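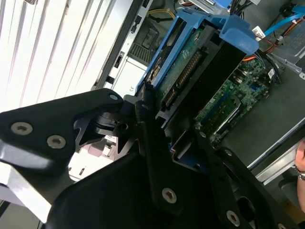

**Robot cell on the teardown line — what happened to your job after?**

**slowbootsam** — Monday, April 8, 2024

I do PC teardown at a refurb shop, mostly office towers that come in on lease return. Management is putting arms on the desktop line by July. The pitch we got was "you'll still be here, you'll just be doing the interesting part," and I'd love to hear from anyone who has lived through it. I'm not against it! My thumbs are shot from drive latches and I'd happily hand those over. But I've been doing this a long time and I don't want to end up as the person who feeds the machine and gets yelled at when it stops.

Things I'm wondering: did your pay grade change, did your hours change, and who gets blamed for bent pins?

---

**ambaye_nights**

We went through this at the Ambaye site. Pay grade stayed the same, title changed to "cell operator," which everybody made fun of for a week and then forgot. Hours got worse for me personally, because once there are arms in the building somebody always wants a second shift.

The work itself is fine. You load a tower, pop the side panel, and stay close by. Cables are still mostly mine. SATA leads, the front panel bundle, anything floppy that crosses over something the arm wants to get at. Drives and memory are what they keep trying to give it.

---

**tinsnip**

> you'll just be doing the interesting part

Oh man, they told us that too, word for word. The interesting part is clearing faults. I used to do a whole machine start to finish and I knew what I'd done by lunch. Now I do the first two minutes and the last two minutes of everybody's machine and my brain turns to soup. I put in for a move to laptops, where it's all still hand work, and I'm much happier.

---

**gaskets_and_gravy**

Gonna disagree with tinsnip a bit. I had wrist surgery a couple of years ago and I would not be on the floor today without the cells. We process nearly 3,000 desktops in a good quarter at Nultham and that's a LOT of squeezing the same plastic latch with the same hand. My soup brain goes home with two working wrists.

What does bug me is the pace. The cell sets it. When I was on the bench I could go hard in the morning and coast after lunch, and now there's no coasting.

---

**tinsnip**

Fair on the wrists, I mean that. I still think you could get the same thing with rotation and a decent latch tool, and it'd be a whole lot cheaper than an arm. We asked for rotation for years before the arms came and the answer was always that it couldn't be scheduled. Then the arms showed up and suddenly we all got rotated — funny how that works.

---

**slowbootsam**

This is great, thank you. Can someone walk me through a normal unit? Our demo was a slideshow from Havalon and it skipped everything I care about.

---

**ambaye_nights**

Sure. It's different everywhere but ours goes like this:

1. Tower goes on its side on the slatted table, side panel off. Push it up against your stops or every pick after that is a little bit wrong.
2. Check the cables. Anything draped over the drive cage, move it. Keep your sleeves out and take your watch off if your site has that rule (ours does, it's ignored).
3. Have the parts fixture next to the case before you start. CPU in its holder, RAM flat in the slotted supports, and the hard drive held upright behind. Some people dump parts in a bin and sort them later, please don't be that person.

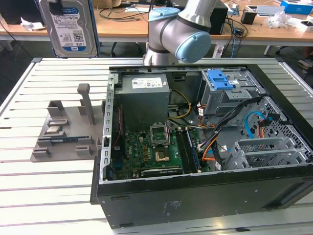

4. Start the cycle and stay within reach of the stop. We had 71 stops last month and most of them were a cable where it shouldn't be.
5. Look at the socket before the board moves on. Pins get blamed on whoever signed the unit, so look at them BEFORE you sign. That's your answer on who gets yelled at.

---

**gaskets_and_gravy**

Number 5 is the one to fight over now, while they still want you to like the thing. At Nultham we got it written down that if the cell did the CPU pick, the damage goes on the cell's log and stays off your sheet. Took a while. Worth every annoying meeting.

---

**flosholm_ex**

Used to be at Flosholm. We had 40 people on desktops before and 4 on the desktop cells when I left. Most of the others got moved to laptops and phones and a bunch quit on their own, so technically there were no layoffs. I'm not saying it'll go like that for you, but ask how many operators per shift they're planning for a year out, and ask in writing.

---

**slowbootsam**

Yeah, that number's been missing from every meeting so far. I'll ask it on Thursday along with the pin thing and post what they tell me.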